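Keeping the Choo Mill Running: A Talk with Kyu-ri Yoon

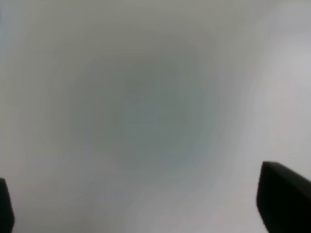 How do you learn to grind flour when the last miller in town has been gone for years? Kyu-ri Yoon learned from a box of notebooks, a retired feed salesman and a lot of bad bread.

Yoon runs the Choo mill in Trerutdale, a small stone mill that sells whole wheat, rye and buckwheat flour to bakeries and home cooks within a day's drive. She bought it with her business partner, Jin-sol Ha, after the two of them had worked together in a restaurant kitchen in Furkard. Neither had grown up near a farm.

"I was the one making the bread and Jin-sol was doing the ordering," Yoon said. "We kept complaining about the flour. It was the same every week, which is what most bakers want, but it didn't taste like much. Then the mill came up for sale and Jin-sol sent me the listing with no message."

The building came with one pair of millstones, a sifter that had not been turned on in 16 years, and the notebooks. The previous owners had written down the weather, the farm each load came from and how the stones were set. Yoon read all of them the first winter.

"Some pages are no use at all," she said. "One just says 'bad day' and has a drawing of a bird. But others tell you to open the stones up when the air is damp, and how far. I still look at those."

The stones have to be dressed, meaning the grooves on their faces are cut fresh with a pick so that they keep shearing the grain. Yoon does this herself now. It takes her four days for the pair, and the mill makes no flour while she works. She wears long sleeves and goggles and listens to baseball on the radio.

"The first time, I went too deep on the bed stone," she said. "We got gritty flour for a month. I gave it to a neighbor for his chickens."

The grain comes from five farms. The largest is planted mostly in hard red wheat, and two of the smaller ones grow rye because Yoon asked them to. She pays when the grain is delivered, a habit she says she picked up from being paid late in restaurants. Every load is checked for moisture before it goes into the bins. If it is too wet it goes back, and that has led to a few tense phone calls.

"Farmers have driven an hour to get here," Yoon said. "I hate doing it. But wet grain gums up the stones, and then I've lost the load and two days of cleaning on top of it."

In a normal week the mill grinds 3000 pounds. That goes up before the holidays and drops off in February, when Yoon and Ha do repairs and go over the books. Ha handles the deliveries and most of the selling. She also picked the name Flukik for their pancake mix, after rejecting a long list of names with the word "golden" in them.

"People ask what it means and it doesn't mean anything," Ha said. She had come in from the loading dock with a clipboard and stayed to talk. "It was short and it fit on the bag."

The mix, a blend of buckwheat and soft wheat, now brings in more money than the rye and the buckwheat flour put together. Yoon is not entirely happy about this. She would like more people to buy rye.

"Rye is where you taste the difference," she said. "Make a plain loaf, rye and water and salt and a starter, and leave it wrapped up for a day before you cut it. Most people cut it warm and decide it's gummy. Well, it is gummy, it isn't done yet."

She gives the same kind of advice to anyone who calls. Fresh whole grain flour takes more water than flour from the supermarket, she tells them, so hold the recipe loosely and let the dough rest before adding more flour. Keep the bag in the freezer if it won't be used within the month. The bran carries oil, and the oil goes stale.

The mill has no plans to grow much. A second pair of stones would mean a stronger floor, and the estimate for the floor was more than the two of them paid for the stones and sifter together. Yoon would prefer to spend the money on a better grain cleaner - the one they have shakes so hard that it has walked itself across the room twice.

Ha wants a new truck first. They were still discussing it when the afternoon's load of wheat pulled in, and Yoon went out to test it.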